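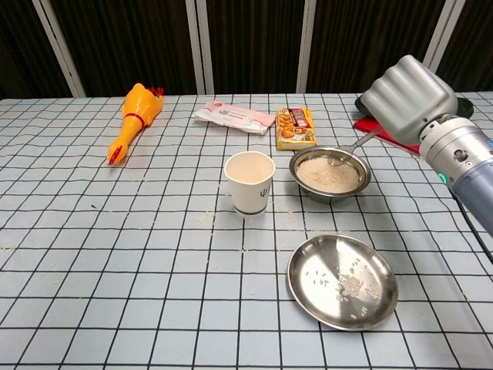 Rice task, bowl to plate, Wudum hand on right arm.

Ticket: spoon grip slips, grains off target
Product: Wudum hand, trial kit
Opened by: Rosalind Dunleavy
Status: waiting on vendor

RD – Trial unit, week 2. Grains on the plate but plenty on the cloth too, mostly near the cup. Same job file as the demo. Spoon handle seems to roll in the fingers on the way over. Logged 13 slips out of 37 runs. Not buying at that rate.

Gus Szabo (support) – Which firmware? And is grip force on auto?

RD – Auto. Firmware is whatever it shipped with, will check.

GS – Set force to fixed, level 5. Thin handles confuse auto mode. Redo the finger zero first, hand open, nothing near it.

RD – Done both. 2 slips in the next 13. Better. Still drops some when the wrist tilts early tho.

GS – Slow the wrist move in the job file. Sending a patched one.

RD – Got it, wont load. "Version mismatch". Pls send one for the trial build. Also need the quote without the service plan, Roscoe asked twice.

GS – Passed to Ignacio Benavides for both.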